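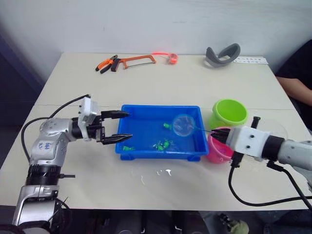

Home Court and Tired Legs: A Season with the Basbridge Women's Basketball Team
Peiyu Jin
Final project report, June 2019

I have kept score at my cousin's games since I was little, so when we were asked to pick a question for this project I knew pretty quickly what mine would be. Does our local team, Basbridge, shoot worse when it plays a second game within 2 days? Everybody in the stands says so (my aunt says it the loudest!), and I wanted to see if the score sheets agreed.

The club very kindly let me copy its old sheets, and I typed in 3,389 shots from 119 games. It took most of March and a great deal of tea. I left out free throws at first, then put them back in a separate table, as my teacher thought tired legs might show up there too. 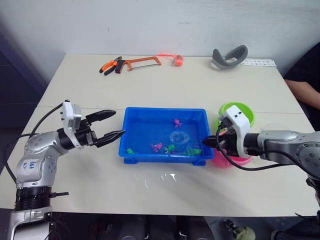 Sorting the shots by distance was the hardest part. The older sheets mark each one on a little hand-drawn court, and I went over every close shot in one color and every long one in another, which helped my eyes a lot. I settled on a bright blue for the long ones, the same sort of blue as the plastic tray on the white table, and it stood out nicely even on the faded pages.

Long shots did drop off in the second game, mostly after halftime. Close shots hardly changed. Away games against Cesidus were a puzzle, with better shooting on short rest, and I still can't explain them.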